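3.2 Supply cabinet and restart procedure
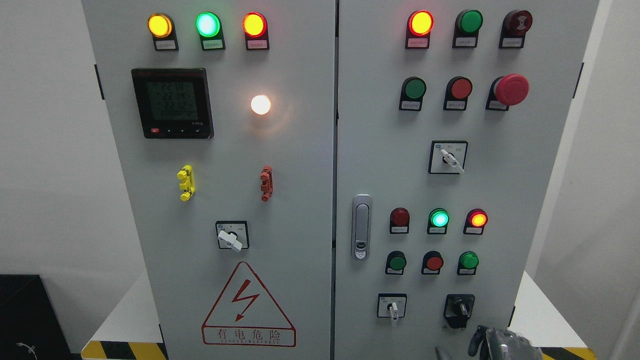
Figure 4. Control cabinet of the Hornance cell, doors closed. Supply lamps and power meter on the left door; emergency stop at the upper right.

The cell draws its power through a two-door cabinet built by Balaskas. Incoming supply is monitored on the left door, where a multifunction meter is mounted under the row of three indicator lamps. In Figure 4 the meter shows three values close to one another, in the low 220s, which we take to be the phase voltages. The controls used during a shift are on the right door, and the lower group there is reserved for the auxiliary drives.

The supply is nominally 400 V between phases. Before each block of trials the operator compared the three phase readings and wrote them in the cell log. A spread of more than 6 V between the highest and lowest reading was treated as a fault, and the block was put off until the supply had been checked upstream. Over the whole study 311 blocks were logged, of which six were put off on these grounds.

Restart after an emergency stop followed a fixed order. The mushroom-head button was released first, the buzzer was acknowledged, and the drives were then enabled from the cabinet. Remote reset from the Pimura supervisor was disabled in January, after two restarts in which the drives were enabled before the guard door had been checked. The change added a short walk to each restart and was kept for the rest of the work.

Inspection of the cabinet interior was carried out by Tzanetos and Arriaga with the supply isolated and the door locked off elsewhere in the building. Terminal screws were retightened to the values given in the Balaskas manual. One lamp holder on the auxiliary group had a loose rear contact and was replaced; the remaining holders were left as found. Labels were not altered, and a translated key to them is given in Appendix B.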